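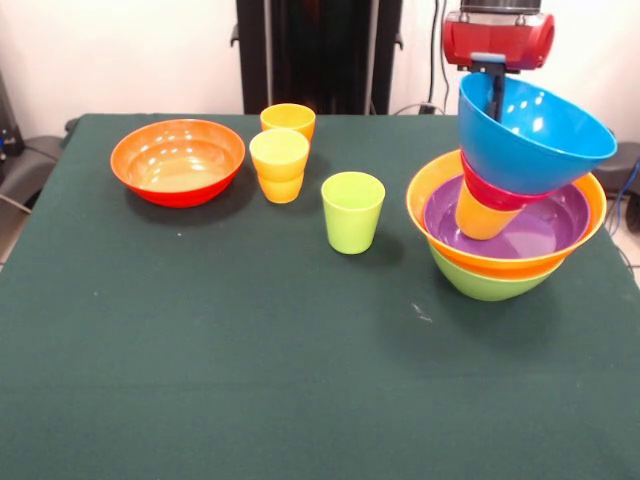 Bowls and cups on the green felt, stacking in progress.

Nesting mixed plastic bowls and cups: by size or by type?

gornix_shelf
Posted in Kitchen Storage
We have a mixed lot of colored plastic tableware, bowls in several sizes plus tapered cups, and one shelf to keep it on. The shelf has 232 mm of clear height. Sorting happens on a table with a felt cloth over it. At the moment the bowls nest with the bowls, and the cups end up wherever there is space, including inside the top bowl. I would like a fixed order that anyone can follow. Does anyone keep bowls and cups in one column, or is that asking for trouble?

antoniuk4
Separate columns. A bowl nests on its wall and a cup nests on its taper. Put a cup in the bottom of a bowl and the next bowl no longer seats, it sits on the rim of the cup. You lose most of the height you gained by nesting in the first place.

wemereck
Disagree in part. One group of cups in the top bowl costs nothing if no bowl goes over it. The space inside the top bowl is empty anyway. The rule is that cups go in last.

antoniuk4
It costs stability. A stack of cups has a high center of gravity and a bowl has a curved floor. Pull the shelf liner and the cups go over.

wemereck
With two cups, no. With five, yes. I keep it at two and have not had one fall.

Marta Levchenko
I ran the kitchen at a day camp with the same kind of ware. What worked:

Largest bowl at the bottom, regardless of color.
Each smaller bowl inside the last, pressed down until it stops, then lifted slightly to check that it releases.
Cups in their own column, open end up, no more than 4 high.
Wide shallow bowls kept out of the deep stack. They have a different wall angle and ride up on the rim.

The last point matters for you. The red one with the orange inside looks wide and shallow. I would store it alone or under everything else.

gornix_shelf
Thanks. The wide one has been the problem piece. With it in the middle of the column the total was over the shelf height. Without it I have some 9 mm to spare.

mallow_pantry
Nine millimeters is not enough to get a hand in. You will be dragging the stack out by the bottom bowl every time. Split it into two stacks and stop measuring.

gornix_shelf
The shelf is not wide enough for two stacks of bowls and the cups. I did check.

wemereck
Which brings you back to cups in the top bowl.

antoniuk4
Which brings him back to a stack that is too tall. He has 9 mm. A cup standing in the top bowl will go past that unless the bowl is very deep.

wemereck
Fair. I was assuming open space above. Withdrawn for this shelf.

Marta Levchenko
Hang the cups. A rail with hooks does it if they have handles, otherwise a narrow wire basket under the shelf. Also, dry everything fully before nesting. Smooth plastic holds a film of water between the walls and the pieces lock together. If two cups do stick, run warm water over the outer one and twist — do not pry at the rim.

mallow_pantry
Seconding the drying. Is the felt any use for that? I would expect it to hold water.

gornix_shelf
It does. Drying is done on a rack by the sink, the felt is only for sorting. It keeps the bowls from sliding and it is quieter than the bare table. It does collect crumbs and lint.

antoniuk4
Lint roller.

gornix_shelf
Current plan: bowls in one column by diameter, wide bowl on the lower shelf, cups in a wire basket. I will measure the basket tonight and post the clearance.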